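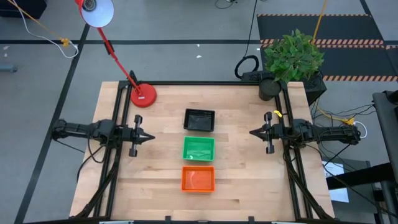 Table tidying (robotics)

Table tidying is a household task used to judge how well a robot can handle common objects. A typical setup has two arms facing each other over a wooden table, with small trays between them.

State of the work

As of March 8, 2021, no machine did this chore reliably in a normal home. In a trial at Preltisby, led by Erasto Lema, a two-arm system completed 13 of 17 sorting tasks — but a person had to reset the table after each one. Shallow trays remain difficult to grip.

See also: Birnix, Vurby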